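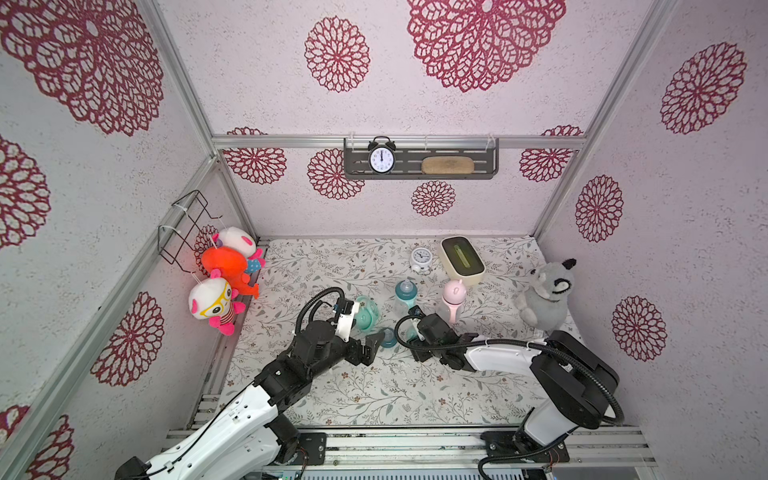

From: Irina Surdu
To: bimanual-data list
Subject: Re: [bimanual-data] bottle task, how many more and what counts
Monday, 7:40 am

Quick one before the lab fills up. Answers to Bogdan inline, then a couple of things for whoever has the next shift on the booth.

Bogdan Dumitrescu wrote:
> Hi all,
> Trying to plan the training run and I need to know three things.
> 1. How many usable episodes do we have on the bottle task in the
> Kerberg set? The sheet says 1153 but Stela thought that included
> the ones from before the recalibration.
> 2. Are we throwing away episodes with a fumble in them or keeping
> them? I see both in the folder.
> 3. Is the wallpaper staying? If it changes halfway I want to know
> which episodes are which.
> Bogdan

> 1. How many usable episodes

1153 is the right number and it's after Stela took the old ones out. She did it Friday night, the sheet got updated but the note at the top didn't. Ignore the note. I'd like another 200 before you start the run, mostly with the bottles and caps begun from different spots. Too many of ours start with everything in a neat row and the policy learns the row.

> 2. Are we throwing away episodes with a fumble

Keep if the operator recovers. Drop if someone's hand comes in. That is the whole rule. A slipped grip and a second try is good data, we have way too little of it, and the last checkpoint just froze whenever the first grasp missed. Please don't restart an episode because it looked ugly - finish it and tag it "recovered". Graça has been deleting hers, Graça please stop, they were fine.
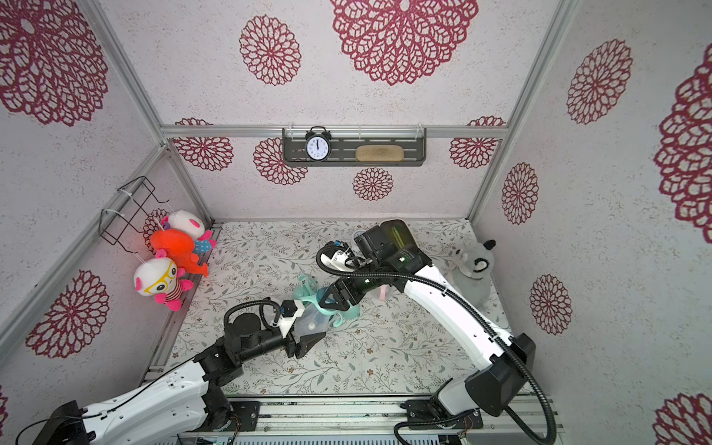
Same goes for slow ones. If you need 30 seconds to line up on a handle then you need 30 seconds, we can trim pauses later. What we can't do is fix a jerky approach where the operator was racing the clock. I looked through last week's batch and you can tell who was in a hurry to get to lunch (me, mostly).

Both arms should have something to do, too. A lot of episodes are really one arm working and the other parked. If the task card says handover, do a handover. If you get stuck holding something with the left and the right can't reach it without the wrists bumping, back off and re-grasp lower, dont force it. The wrist cable on the right side has already been replaced once and Carbone took most of December to ship the new one.

> 3. Is the wallpaper staying?

Yes for all of the 200. After that it changes and the new episodes go in a new folder with a new prefix. Elaine is handling the prefix so ask her, not me.
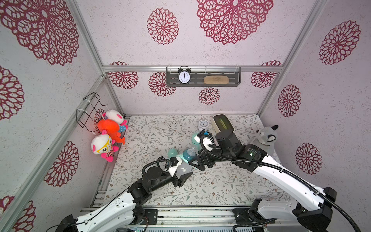
Labels are where we lose the most time right now. The instruction text has to name the thing the arm goes for, and "get the bottle" is useless when there's more than one. With a teal baby bottle in the center, a teal-green one standing behind it near the box and a clear one under the left gripper, I need "right arm, teal baby bottle" or the annotator is guessing. Color plus type plus arm, in that order or any order, I don't care, so long as all of it is in there. Caps are "cap", not "lid", not "top". We had all three in one session and Stela spent an afternoon merging them.

Stuff in the background doesn't get labeled. The toys on the rack and the shelf things are there to be clutter, leave them where they are between episodes unless the card says shuffle. If you do shuffle, write "shuffled" in the comments column. Just the word, no essay.

Other bits:

- Wesilix recorder still drops the first frames if you hit start too soon after the reset. Wait for the beep.
- Check both wrist views before you begin. Not after. Graça lost a whole session to a view that wasn't saving.
- Upload goes to the Coler drive, the old share is read only now and it fails without telling you.
- Home both arms at the end of your shift, please, and not by pushing them.

Bogdan, if you want the split by operator I can export it tonight. Would hold out one operator completely for the eval, probably Elaine, her style is the most differnt from everybody else's. Tell me if you'd rather hold out start positions instead and I'll do that one first.

Irina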